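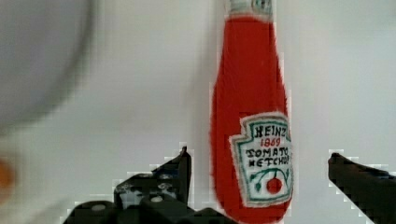 Play Kitchen Set with Soft Ketchup Bottle

I put this set together for kids who like to cook while you cook. The ketchup has a label with a green vine and a little tomato on it, and my niece won't serve lunch without it! Everything packs into the Lokia tote, and the whole thing weighs 600 grams.

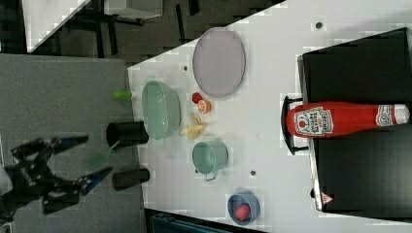

Ketchup, plate, bowls and saucepan, set out for lunch

Shipping is free on orders over $80. Gift wrap is 3 dollars extra - just leave a note for Verna at checkout.
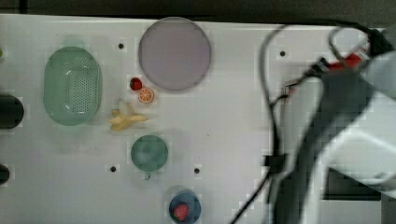

I get asked a lot about storage. We keep ours on a low shelf by the back door, and cleanup is pretty quick. The mint-green oval one with all the little holes is where I toss the strawberry and the orange slice, and the lavender plate goes underneath.

Questions? Write to me, Paloma Kincaid, at the Bisidura shop.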